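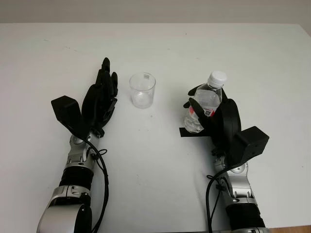
Let the Students Choose Boring Tasks

By Larasati Rahman

Every September the new members of our robotics club at Rondcombe bring me a list of what they want to build. The list is always brave. Last year it had a robot that cooks noodles and a robot that plays chess against the dean. I like these students very much, and I say no to almost all of it.

My opinion is simple. A student project with a robot should be about one small action which every person in the room can already do. Pouring from a bottle into a cup is my favorite. There is no mystery in the goal, so all of the mystery goes to the right place, to the fingers, the wrist and the timing.

My colleague Traian Pană does not agree. He runs the Mirkoneo competition, where teams get 20 minutes to show something to a jury, and he says that a pouring task looks poor next to a dance or a drawing. He is right that it looks poor. The jury claps for the dance. But I have asked dance teams afterward why their robot lifts the arm at that moment, and often the answer was "it was in the file." I have never heard such an answer from a pouring team. They know why the hand must come from the side, and why the wrist should turn before the arm goes too far, because they argued over it for weeks.

The argument is the part I want to defend. We have 11 students and 2 arms, so most of the time most of them are watching. In a big project the ones who watch get bored and take out their phones. In a small one they become critics.
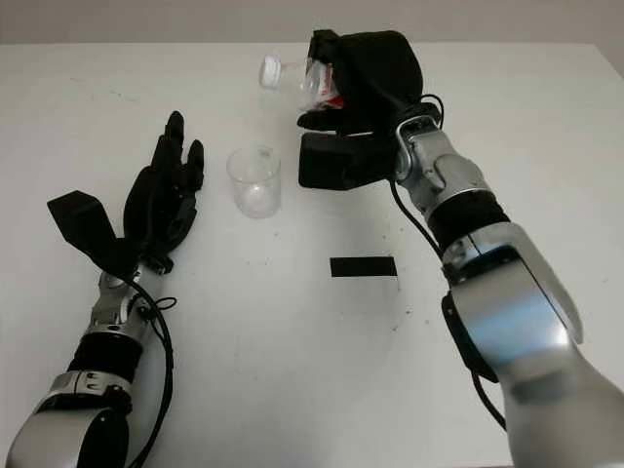
We practice the movement with the cap on for a long time before I allow any pouring. Some students find this insulting. They say, we did not join a club to tilt a closed bottle. I answer that the tilt is the whole lesson, and water is only a judge who comes later. When the path of the hand is good on 10 attempts in a row, we can talk about opening the cap.

There is one fair objection, and Traian makes it well – a student who sees only small tasks may think that robotics is small. I take this seriously. For this reason we visit the Vistico open day each year, and the students can see large machines there and feel jealous. I think it is healthy. Then they come back to the table and to the same cup, and they look at it with more respect than before.

This year one group asked me if they could change the cup for a narrower one. I said yes immediately.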